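**September, a little after 4**

Back in the brick room for the afternoon, the one with the long white ceiling and the AC unit up high on the far wall.

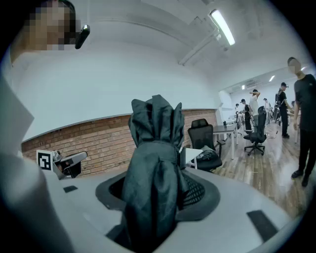 Fabric day again! I'm still working through the Ferri box, and bundle 113 was the dark gray-green stuff with a bit of a sheen to it. Gathered up tall and twisted around the middle, it gets these pointy folds on top like ears (I've started calling it the rabbit, sorry, it's going in the log that way). I want to try a looser twist next time and see if the ears still come up.

Room notes, for whoever has it next: the mesh chairs with the headrests keep drifting out into the middle of the floor, so please roll them back to the desks. I'd also love to swap the white table with the dark top over to the brick side. More space for folding!

Still to do:

- relabel the Plostholm pieces, 14 left
- ask Clunico if they have this gray-green in a heavier weight
- find the good scissors

Log sheet is filled in up to line 947.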